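FOR IMMEDIATE RELEASE

Clerkcombe show room wants you to empty the wastebasket

Terkora opens a staged living room devoted to the least glamorous chore in the house

CLERKCOMBE, 2019-10-21 - Home furnishings shops have spent years showing people rooms in which no one has ever eaten a candy bar. Terkora, the household advice center on Brunner Street, today announced a living room with a trash problem.

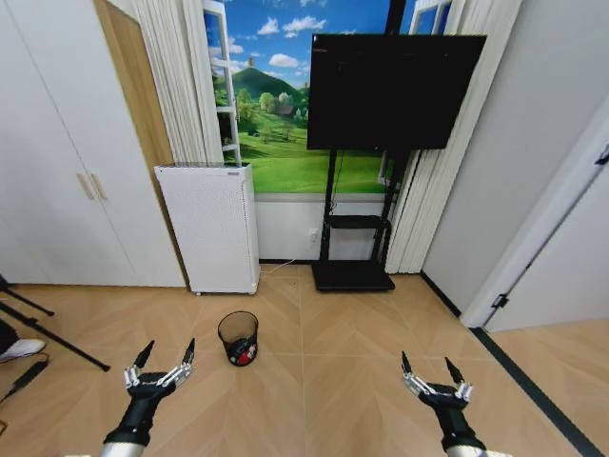
Issued by the Terkora press desk, Clerkcombe

The room, called Testov, is part of a new program on everyday tidying. It has a television on a rolling stand, a white air purifier, a herringbone-pattern floor and a view of green hills that stays sunny through December, being printed on the wall. It also has a small black mesh wastebasket. Mesh was picked on purpose. A solid basket lets a household pretend.

Visitors to Testov will work through a short course on litter and where it ends up: under the furniture, behind the appliances, and now and then in the basket. Sessions take up to 8 people and cover picking up, sorting, and the delicate matter of whose turn it is. Terkora takes no position on that last point and has asked that couples settle it in the parking lot.
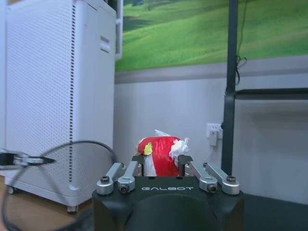
The center settled on the subject after asking 2735 local households which job they put off most. Emptying small wastebaskets beat cleaning the oven, a result that surprised the staff and pleased the oven people. Many replies described a method known at Terkora as "pressing down," in which the contents are squashed a little further each day until somebody else notices.

The course also gives time to cords. Purifiers and televisions both need them, and both sit in the part of the room where brooms give up. Visitors will practice cleaning near a cable without unplugging the evening's entertainment, and will learn to move a wheeled stand before sweeping instead of sweeping a respectful circle around it.

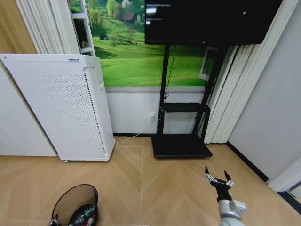 The purifier, the television stand and the permanent summer at Testov, Clerkcombe.

Admission is $5 and includes a printed guide to small-room upkeep. The first 200 visitors will also receive a roll of wastebasket liners, which Terkora believes to be the most useful and least exciting opening gift in the county.

Testov is open during regular center hours. Group bookings can be made at the front desk. Visitors are welcome to bring their own wrappers.

Press contact: Terkora press desk, Brunner Street, Clerkcombe

###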